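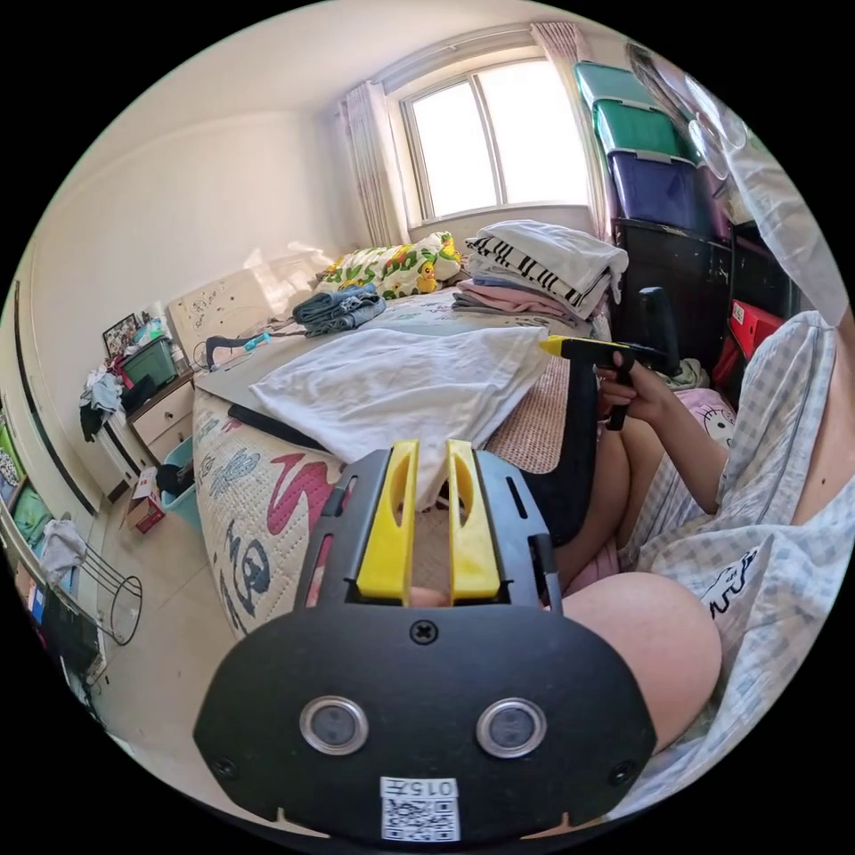 Folding on the bed: finished clothes stacked towards the headboard, a gray board under the cloth still to be done.

Folding clothes on a bed with a board

Last updated 13 Apr 2025

Search this site Enter keyword Go

A bed is the largest flat surface in most small bedrooms and it is at a reasonable height if you sit beside it. The trouble is that it is soft. Cloth sinks into the quilt as you press it, the edges wander and the folded pile leans. A stiff board laid on top deals with most of that. This page sets out how to fold a full load this way, from clearing the bed to getting everything into the drawers.

What you need

A board, stiff enough not to bend when you pick it up by one end. Thick card will do for a while. I use the back panel from an old Brorkby shelf unit, cut down and taped along the edges so it doesn't snag knitwear.

Something flat to go under the board if your quilt is slippery. A woven mat is good.

A chair or low stool, close enough that your knees are almost at the mattress.

A basket for socks and small things. It can sit on the nightstand, out of the way.

Setting up

1. Make the bed first. Pull the quilt smooth and push the pillows up to the headboard. Folding on top of an unmade bed takes longer than making it.

2. Open the curtains. Navy and black socks look the same in poor light, and stains are easier to find before a shirt is folded than after.

3. Put the mat down near the edge where you will sit, then the board on top of it. Leave clear space between the board and the pillows. Finished clothes go there.

4. Keep the unfolded heap off the bed if you can. A chair back, the side of the nightstand or a clean bucket on the floor will all hold it. If it has to be on the bed, put it at the foot end.

Shirts and tops

Lay the top face down with the collar just over the far edge of the board. Smooth it from the middle outwards with the flat of your hand. Fold one side in to the middle of the back and lay the sleeve straight down. Do the same with the other side. Bring the hem up to the collar, turn the whole thing over and move it to the stack.

Button the top button and the third one down on anything with a collar. The rest can stay open.

Children's T-shirts are narrower than the board, so fold them in half lengthways instead and then in half again. They will come out smaller than the adult ones and should go in their own pile or at the top of the stack.

Jeans and trousers

Do these early. They are heavy and make a good base. Put one leg over the other, tuck the point of the seat in so the edge is straight, and fold from the ankle to the waist. Fold once more. Jeans don't need the board — they hold their own shape — and can go straight to the back of the bed.

Thin and crumpled cloth

Light cotton that has dried in a ball will not fold neatly at first. Drape it over the board with half hanging off, hold the top edge and draw your other hand down it. Turn it round and do the other half. Léonie Hervieu, who taught me to do this, leaves such pieces lying on the board while she folds two others and goes back to them. It does help a little with muslin. With linen I would just get the iron out.

Building the stack

Keep the folded edge facing you all the way up. It is tidier and you can lift out one item without pulling the next one open. A tall stack is fine on a bed as long as it is well back, by the pillows, where sitting down doesn't tip it. If it starts to lean, split it in 2 and go on.

Two people folding can sit on the same side and share a board, but two boards are better.

Putting away

Carry the stack to the drawers in the order you will fill them. Out-of-season things can go in plastic boxes with lids. I have the Sorkel ones on top of a cabinet, jumpers in one and spare bedding in the others, and swap them over in December. Clarnen boxes are the same size but the lids don't fit each other, so buy all one make.

Write the contents on the short end of each box. The long side usually ends up against the wall.

Take the mat and board off last. The board slides behind the wardrobe or under the mattress at the foot end. Shake the mat out of the window before you roll it up, as it collects a surprising amount of lint.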